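Chapter 6
The Sink, the Rack and the Cup: Where Kitchen Work Gets Stuck

By Beril Toprak
January

2 comments | 78 shares

Most books on running a household begin the kitchen chapter with cooking. I would like to begin it with the dishes, and with a suspicion. I suspect that a good deal of what we have been taught about washing up was made up by people who sell things for the kitchen, repeated by people who write about kitchens, and never once checked by anyone standing at a sink with a stack of plates.

Take the claim that a well-planned kitchen "saves steps." You will find it in nearly every planning guide on the shelf, usually in the first paragraph and usually without a source. Saves steps compared with what? Over how long? For a tall person or a short one? In a kitchen where the sink, the counter and the rack all stand along one wall, the person washing up hardly takes a step at all. What they do is bend, turn, reach and lift, many times over, and the guides have very little to say about that.

This chapter looks at the small stretch of kitchen between the dirty dish and the clean one. Chapter 5 dealt with storage in general, and some of what was said there about drawers and doors will be needed again. Chapter 7 takes up drying and putting away. Readers who have skipped ahead should at least go back over the section on reach, which I am going to lean on without repeating.

6.1 What a dish has to go through

A plate that has been eaten from is put down somewhere. Often it is the counter, sometimes the sink. It is scraped or it isn't. It may be rinsed. Then it is washed by hand or placed in a rack, and later on it is dried, carried and shelved. Planning guides like to draw this as a line with arrows, running smoothly from left to right. I have never seen a household in which it ran that way for more than one meal.

What happens in most homes is closer to a series of small piles. A pile on the counter, a pile in the sink, a few things in the rack. Each pile waits for somebody. When Doaa Shawky kept notes on her own kitchen for a semester, she found that the piles moved quickly and the waiting took up most of the day. Her household was one household, and I would not build a theory on it, but her notes at least came from a kitchen. Students should ask the same of any diagram they are handed. Where was this drawn, and was there anything in the sink at the time?

The word "workflow" should be treated with care for the same reason. It came into home planning from places where the work comes in at one end all day long. Dishes come in lumps. There are none, and then there are all of them, and a kitchen that looks roomy at three in the afternoon can be useless at seven.

6.2 Racks that pull out

The pull-out rack is sold on the promise that everything will be easy to get at. It slides toward you, it opens upward, and you place things in from above. Compared with a deep cupboard, that is a real gain, and I don't want to be stingy about it. Melahat Demirtaş, who taught this course before me, used to say that anything that comes out to meet you is worth double anything you have to go in after. I think she was about half right.

What she left out is that anything that comes out to meet you also gets in your way. An open rack takes up the floor space where you would like to put your feet. You stand beside it and twist, or behind it and lean. If the rack is next to the sink, the person at the sink has lost one side to stand on. If it is at the far end, each dish has to travel along the counter with water running off it.

The Lilow range, which many of my students have at home, is advertised as having "no wrong side." I have used one for 2 years and can report that it has a wrong side, and that I am usually on it. The Vallell is better in this respect and worse in another, which is that its catch lets go when you lean a hip against the front. Neither maker publishes anything about how far a person has to bend to reach the back row of tines. I wrote to both. One sent me a brochure.

Then there are the tines themselves. Plates stand well between them, and that is what they are shaped for. Cups are another matter. A cup put upright will hold whatever falls into it. A cup set upside down over a tine leans, and a light plastic one may tip when the rack is pushed in. Most instruction sheets tell you to load cups "securely," a word that does no work at all. Securely how? Against what?

6.3 The counter above

A long counter looks generous. Whether it is depends on what is allowed to live there, and how deep the good part goes. Most people work on the front third and let the back fill up with whatever has a plug on it.

A counter directly over a pull-out rack has one real advantage: the dish can be lowered a short way from one to the other. It also has a drawback. With the rack pushed in, the counter hides it completely, and people forget what is inside. Uchenna Oyewole calls this the second cupboard problem. Clean dishes stay in the rack because nobody sees them, dirty ones gather on the counter because the rack is assumed to be full, and two people in the same house end up doing the same job badly.

Look at the next two pictures with the last three sections in mind, and ask of the first where you would want to stand.
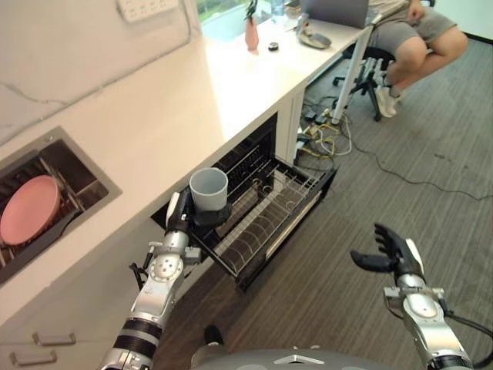
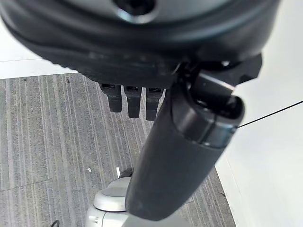 6.4 Does the order matter?

Nearly every manual has a rule about order. Glasses first, then flatware, then plates, then pans. The reason given is that the water stays cleaner for longer, and for a basin of standing water this makes sense. The rule has since been carried over to loading racks, where there is no basin, and no reason is offered there at all.

I asked Amber Timmermans to try two ways of loading with her evening class. Half the group went by type, all the plates and then all the cups. The other half took whatever came to hand. I expected the sorted group to finish sooner, and so did she. The difference was too small to be worth a sentence, except that the sorted group complained more. A few of them had spent the time looking for the next plate while holding a cup.

One evening class is thin evidence. I mention it because it is still more than I have been able to find behind the rule itself. The Lorstead handbook, which is otherwise sensible, gives half a page to loading order and cites an earlier edition of the Lorstead handbook.

What does seem to matter is whether a person has to pick up the same thing twice. A cup moved from the sink to the counter, and later from the counter to the rack, has been handled one time more than it needed. Multiply that by a family and a week and you have something worth fixing, though I would be careful with anybody who offers to tell you how many hours it comes to.

6.5 Before you go on

For Tuesday, watch one full round of dishes in a kitchen you know well. Do not help and do not tidy up first. Write down where each thing is set down before it reaches the rack, and who sets it there. If there is a pull-out rack, note how often it is left open and what people do with their feet.

You will be tempted to write down what ought to have happened. Leave that out for now. We will compare the notes in class with the kitchen plan in the Urbonaitė workbook, which shows a clear counter, a person of no particular height, and an arrow.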